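4. Small objects in the wash basin

4.1 Background to this part of the study

The household survey described in Section 3 produced 1,868 diary entries on where small things are put down in the home and how long they stay there. Kitchens and hallways account for most of them. The bathroom accounts for 712, and those entries differ enough from the rest that we treat them separately. In the kitchen an object tends to be put down on a counter or table and moved within the hour. In the bathroom the same diarists reported objects that stayed where they were until somebody needed the surface for something else.

The wash basin came up more often than we had planned for. Our original coding sheet, drawn up by Siham Ait Ali after the pilot in Turotthorpe, had codes for the shelf, the window sill, the edge of the tub, the floor and the top of the toilet tank. It had one code for the basin, which covered both the rim and the bowl. By the second month the coders were writing "in" or "on" next to it by hand. We split the code in January and went back over the earlier entries to bring them into line. Entries where the diarist wrote only "sink" and could not be reached for a follow-up were left under the old code and are not used below.

The distinction matters for what we want to say. An object on the rim is stored, even if badly. An object in the bowl is in the way of the basin's main use, and the next person to wash their hands has to deal with it. Earlier work on clutter has mostly looked at flat surfaces that fill up slowly. A basin cannot fill up in that way, because it is cleared several times a day by people who did not put the things there.

4.2 Households and visits

Diaries were kept by adults in 33 households, all of them in Turotthorpe or the Jolinar development on its eastern side. The Jolinar homes are newer and nearly all have one main bathroom with a basin set into a cabinet. The older homes have a mix of pedestal and wall-hung basins, and in several the only shelf is a narrow glass one above the faucet. Diarists filled in a short form each time they found an object somewhere other than its usual place. The form asked what the object was, where it was found, who was thought to have left it, and what was done with it.

Each household also received 3 visits. These were made by Estrella Montes and Nimal Begum, usually in the late afternoon, and lasted under two hours. During a visit the diarist walked us through the rooms and went over the recent entries, and we made sketches of the surfaces. We did not tidy or move anything unless asked. Two diarists asked that the bathroom be left out of the visits altogether, and we kept to that. Their written entries are included.

Diarists chose their own words for objects. We kept those words and grouped them later, which gave some trouble. "Cup," "mug," "tumbler" and "the toothbrush thing" turned out in some homes to be a single object. Slavica Kneževič did the grouping and a second coder, Kyung-tae Woo, repeated it without seeing her results. Where they disagreed they went back to the diary page and settled it between them.

4.3 What ends up in the bowl

Objects found in the bowl fall into two broad kinds. The first kind belongs to the bathroom and has slipped or been knocked off the rim. Soap is the usual case, followed by toothbrush caps, razors and the lids of jars. These entries are short. The diarist picks the thing up, rinses it and puts it back, and often says in the follow-up that it hardly seemed worth writing down.

The second kind has been carried in from another room on purpose. Toys are the largest part of this group in homes with children under eight. Fruit, paintbrushes, pet bowls and garden tools also appear. Diarists gave a reason for most of these entries, and the reasons were practical: the kitchen sink was full of dishes, the child could reach the bathroom basin from the step, or the object was small and the person was already upstairs. One mother in Jolinar wrote that the bathroom was "the sink that is always free." Several others said nearly the same thing in different words.

Shape plays a part in how these objects come to rest. In a basin with a sloping floor, rounded things travel toward the drain and either sit against it or collect along one side. In a basin with a flatter floor they stay wherever they are put, and the space under the faucet is often left open. Figure 4 gives an instance with objects along one side of a white basin and the area around the faucet and drain clear. Flat or angular things do not move much in either type.
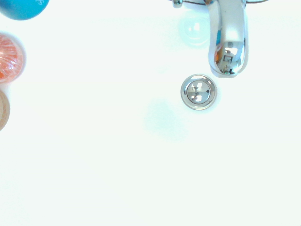

Figure 4. White basin with chrome faucet and round drain; three colorful rounded objects lie at the left.

Color comes into it as well, although we had not thought to ask. Nearly all the basins in the survey are white, and strong light over the mirror makes the surface very bright. Diarists noticed colored objects at once, from the doorway in some cases, and were able to say in the follow-up interviews exactly which ones had been there. White and clear objects were missed. A contact lens case in one home and a clear bottle cap in another were each found by hand after the water had been turned on. We suspect that the diaries undercount things of this kind, and there is no good way to correct for it from the forms alone.

4.4 Clearing and leaving

What happens next depends on who finds the object. Adults who found their own things in the bowl put them away. Adults who found somebody else's things tended to move them the shortest distance that would free the basin – to the rim, the shelf, or the edge of the tub. The object was then no longer in the way and dropped out of attention. In the older homes, where there is little rim to speak of, it more often went on the floor beside the pedestal. Children, going by what the adults reported, simply washed their hands over whatever was there.

This short move accounts for a good share of the objects recorded on the rim. When we first looked at the rim entries we took them to be things somebody had put down while using the bathroom. The follow-ups showed that many had been in the bowl first. A toy might be carried in to be rinsed, left in the bowl, moved to the rim by a second person, and recorded there by a third. Only the last step reaches the diary form. We were able to recover the earlier ones in some homes because the people concerned happened to be in the room during a visit and corrected each other.

A few households had a fixed answer to the problem. One kept a plastic tub under the basin and everything found in the bowl went into it, to be sorted when it was full. Another had hung a mesh bag from the towel rail for the same purpose. In both homes the diary shows fewer objects on the rim than in homes of similar size, but the diarists also told us that the tub and the bag were themselves seldom emptied. In the Milošević household, whose members agreed to be named, the rule was that anything brought in to be washed had to leave in the hands of the person who brought it. By their own account the rule worked with the parents and the older daughter.

4.5 Limits of the bathroom data

The diaries record what was found and noticed, so objects that were put in the bowl and taken out again by the same person are missing. These may well be the most common case. We also rely on adults to report for the whole household, and they were quicker to name a child than each other as the person who had left something. In the homes where two adults kept separate diaries, the two did not always agree on who had done so.

Basin type was noted from sketches, and the slope of the floor was judged by eye. The comparison between sloping and flat basins should be read with that in mind. A set of depth measurements was begun with the Sudura gauge used for the kitchen counters in Section 3, but it proved too long to sit inside the smaller pedestal basins and the measurements were dropped.

The kitchen sink entries are taken up in Section 5. They were coded on the split sheet from the start, so no entries had to be set aside there.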